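When my aunt closed her tailoring shop, she gave me 15 boxes of buttons and told me to sort them before winter. I had no plan for them. I put the boxes in the spare room and for two years I only opened the door to look for the ironing board.

Then I met Rhun Sayce, who repairs old coats in a small workshop called Danko. He asked to see the buttons, and he stayed for seven hours. He held each one near the lamp and tapped it against his teeth. Glass feels cold and makes a clear sound, he explained, while plastic is warm and dull. Horn has small lines inside, like the lines in a fingernail.

I learned that buttons were once made in our own valley. A family firm, Gellik, cut them from river shells until the shells became too few. Mervyn Mapplebeck started there at the age of 15, on the drilling bench. He remembers white dust on his eyebrows and a smell "like the sea, but an old sea". A good worker was paid by weight, and a broken button was worth nothing – so people learned to be slow.

Today a shirt comes with one spare button in a little bag, and most of us lose the bag. Rhun keeps his in tobacco tins, by size first and by colour after. I have copied his method, with more tins and less patience.

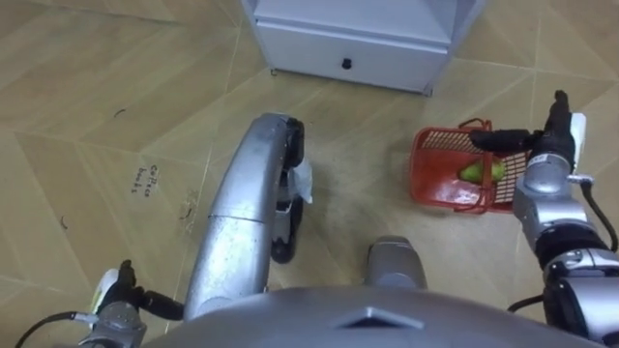 In May I finally replaced the buttons on my own grey coat. I chose dark horn, four holes, from a box where my aunt had written only "good ones". The thread must be waxed, and there must be a small neck under the button, so that the cloth can lie flat. Mine are a little crooked. I wear the coat every morning to the bus, and I have already promised the rest of that box to my sister.

Comments (2)

Marged: My mother did the tooth test too! We thought she was hungry.

T. Oduya: Does Rhun buy single buttons? I have one Gellik shell button left, with the card.

Contact us | © Drimach Magazine | Back to top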